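Carpet cleaning between guests — specks that won't lift
Forum: Short Lets and Small Hotels > Housekeeping

padton_lets
Posted August 31, 2025
We have 13 rooms and all of them have the same carpet, grey and charcoal streaks with some off-white in it. It hides most things, which was why we chose it. What it doesn't hide is pale bits. I keep finding small patches of light specks and the upright vacuum goes over them without picking much up. I have tried going with the streaks and across them. The beds have skirts down to the floor as well, so there is always a line along the bottom that gets missed.

Room 401 is the one I'm on today. Duvet still to be straightened.
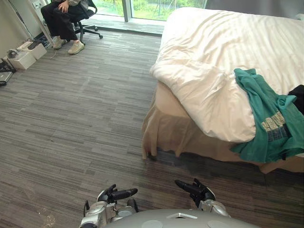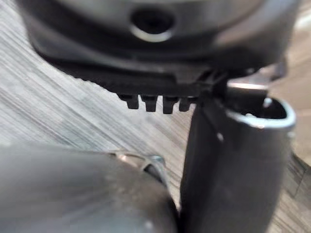
What I want to know is whether I need a different machine or a different method. I have the Stolanum upright and a cheap handheld. Budget is not huge.

mitiku_negash
What are the specks? If it's crumbs or plaster dust, a handheld with a stiff brush will do it. If it's carpet fluff coming out of the pile then you will be picking it up for ever, and more suction makes it worse.

padton_lets
Not sure. They feel dry and a bit gritty. No plaster work done since January.

jerholm_b_and_b
Gritty means it's being walked in. Put a proper mat at the door. We did that and cut the vacuuming down a lot. I would also get rid of the bed skirts. They collect dust and someone has to lift every one.

oldlinen
Disagree about the skirts. A plain beige skirt covers the base and makes a white bed look finished. Just clip it up before you vacuum and let it down after. It takes a minute.

jerholm_b_and_b
A minute a bed, every changeover, and then it needs washing and ironing. We took ours off and have not had one comment from a guest.

mitiku_negash
Order matters more than the machine. Strip the bed first, shake nothing indoors, make the bed, then do the floor last, starting at the window and working back to the door. If you do the floor and then throw a duvet about you have put it all back down.

padton_lets
I have been doing the floor first — so that may be part of it.

oldlinen
Wipe the window ledge before the floor too. Low ones get forgotten.

tesfamariam
Dry powder cleaner, brushed in, left for an hour, vacuumed out slowly. I use order code 3063 from the trade counter. Try it in a corner first.

mitiku_negash
I wouldn't put powder on a carpet that already has bits in it. Half of it stays in the pile.

tesfamariam
Only if you rush it. I go over each strip 3 times.

padton_lets
Thanks all. I will change the order first and get a mat for the door, and leave the powder for now. The skirts are staying until they wear out.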